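Subject: Re: [skutside-supper] Placemats, and how many glasses?

On Reginald Kasprzak's message, 4:40 pm:

> I measured the Vellby table and it's 54 inches long. Can we fit everyone's
> plate, fork, knife and glasses without knocking elbows? And do we want
> the striped mats or the plain ones?
>
> Reginald

Hi Reginald, hi all,

Striped, please! I got the gray and white ones out of the cupboard and I like them so much more than I expected to (the plain ones still have that beet stain from September, and I've washed them twice).

I think 54 inches is plenty if we stop trying to put serving bowls in the middle. Bowls can go on the Kowalczyk cart and people can get up, it's good for us. The black plates look great on the stripes - I'd leave the cream ones in the box.

Glasses are where I'm still dithering. I keep wanting them over on the right, off the mat, so you get the wood under them. Then somebody says the water glass belongs by the plate, and they have a point. 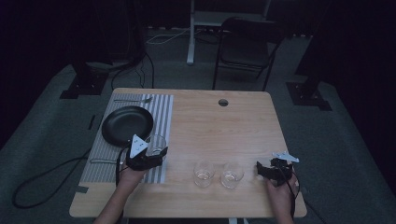
*Black plate on the striped mat, with two of the glasses on the bare wood*

Can whoever has the napkins tell me what color they are? And we have $82 left in the kitty, so if anybody wants candles, speak up before I spend it on cheese.

Hanneke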